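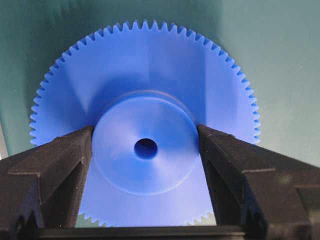

Big, blue and full of teeth: one of the gears for the new bench at the Radulović Workshop in Ollbridge.

Blue gears get their turn on the Ollbridge bench

3/29/24

Anyone who has wandered past the Radulović Workshop on Privach Lane this past week and slowed down to peer through the glass will have had a fair idea that something cheerful was going on in there, and we are very happy to be able to tell you what it is. The gear bench, which so many of you have been asking after since the old one was retired in November, is being put together again, with brand new gears from Steltell, and it will be open to visitors of all ages after the Easter break.

Those of you with long memories (and small children who are now rather large children) will remember the old bench well. It stood near the door for years and years, it had a handle at one end that squeaked, and it was very much loved. It was also, it has to be said, worn out. The pins had gone loose, several of the wheels had lost teeth, and if you turned the handle with any sort of enthusiasm the whole row would jump and clatter and stop. Last year 1,494 people signed the visitors' book at the workshop, and a good many of them wrote something kind about the bench, although one or two did mention the squeak.

The new gears are a different thing altogether. They are plastic, a good strong blue, and big enough that you can see what the teeth are doing from the other side of the room. Each one has a raised round hub in the middle with a small hole through it for the pin, and the teeth run all the way round the rim, fine and even and close together. Dionysis Petridis, who looks after the bench and is doing most of the fitting, has been going about all week with one of them in his apron pocket - he says it is for checking spacing, and we believe him.

"I wanted something people could read," he told us over a mug of tea on Wednesday. "With the old ones you turned the handle, a wheel went round at the far end, and what happened in the middle was a bit of a mystery. These are plain spur gears, straight teeth, nothing clever. You look at where two of them meet and you can follow it. I've been doing this for a long time and I still like watching it."

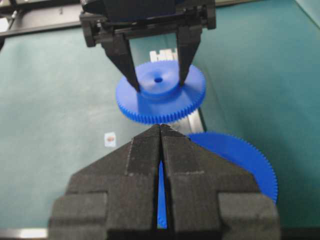
A gear held at its raised hub, with a larger one lying on the work surface to the right.

Hanan Nasrallah, who runs the Saturday sessions and has a way of explaining things that leaves you wondering why you ever found them hard, has been planning what the bench will be used for once it is up. There are to be three little activities to begin with. The first is simply fitting a gear onto its pin and finding out whether it turns freely, which sounds like nothing at all but is the part that younger visitors always want to do again and again. The second is bringing two gears together so the teeth mesh, turning one of them, and watching which way the other goes. The third is for those who would like to stay a bit longer, and it involves putting a third gear between the other two and guessing what will happen before anybody touches it.

"They nearly always guess wrong the first time, and so do the grown-ups," Hanan said. "Two gears side by side turn opposite ways. Put one more in the middle and the two on the ends turn the same way as each other. I could say that to a group and they'd nod politely. If they've got a hand on it and they feel it go, they remember it, and then they go and tell whoever came in with them."

She has tried the activities out with 53 children from two of the local schools, who came in over a couple of mornings earlier this month, and she made some changes afterwards. The instructions used to be a full page and are now four lines in large print. The starting position for the first gear has been moved nearer to the front, so that people who are sitting down can reach it comfortably, and there will be a stool at each end for anyone who wants one.

The part that has taken the most care is the way the gears are held. On the old bench every wheel had its own pin driven straight into the wood, and if one was a hair out of place there was nothing to be done but live with it. This time Dionysis has gone for lengths of aluminium rail with the pins set along them, and the gears drop down over the pins.

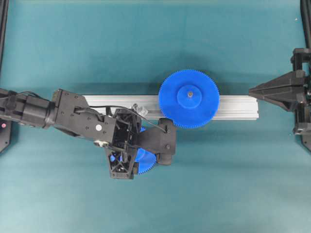 A gear that size is a good deal wider than the rail it sits on, and that suits everybody very well, as the teeth stick out over both sides and a neighbour can be brought up against them from either direction. Dionysis is fond of the rail for another reason too. It has grooves along it, so a fixing can be slid along, tried, slid back a touch and tried again, and he reckons he will be able to alter the whole layout over a lunch hour if Hanan comes in with a new idea (and Hanan, as he pointed out with great affection, generally does).

Getting the distance right between two gears is fiddly work all the same. Push them too close and the teeth bind, and you can feel it in your fingers as a sort of grumble. Leave them too far apart and they slip past each other under any load at all. Dionysis likes a little bit of play, enough to let a strip of thin paper through, and he checks by turning each gear a full circle by hand, slowly, and listening. We tried to do the same and could not hear anything, but he nodded and moved on to the next one, so we took it as good news.

The money, as people are sure to ask, came from several places. Steltell let the workshop have the gears at cost and put in some spares, for which everyone is most grateful. The bench fund, which began with a collecting jar by the till, reached £300 just after New Year, and another £80 came from the cake table at the spring open day, where the lemon drizzle was gone before eleven. The rail was paid for out of that, and there is a little left for replacement pins.

There will be more than one way of arranging things, too. As well as the gears lying flat there is room for an upright arrangement, with the gears standing on edge, and this is the one that we think will catch the eye of people going by outside. It is easier to see from a distance, and the meeting of the teeth is right there at eye level for somebody of seven or eight.
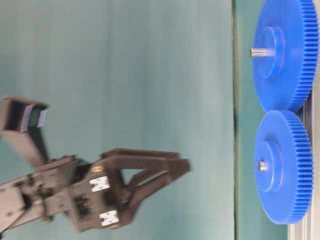
Two of the gears edge to edge, each with a short metal shaft coming out of its hub.

Hanan would like to have one tooth on each gear marked with a dab of paint, so that visitors can count the turns, and Dionysis would like them left just as they are. When we left on Wednesday afternoon this had not been settled. There was talk of a removable sticker.

The bench will open with the first Saturday session after the school holidays, starting at ten in the morning, and there is no need to book. Under-eights should bring a grown-up, who is very welcome to have a go as well. Entry is free, the kettle will be on, and the way in is by the side door on Privach Lane, up the ramp and on your left. If you have a school group or a club that would like a weekday morning to itself, please have a word with Hanan at the front desk, and do it fairly soon if you are hoping for a date before the summer, as she already has several in the diary.

The old bench, for those who have been worrying about it, is safe and sound. It has gone upstairs to the reading room with its handle still attached, and Dionysis has promised to oil it.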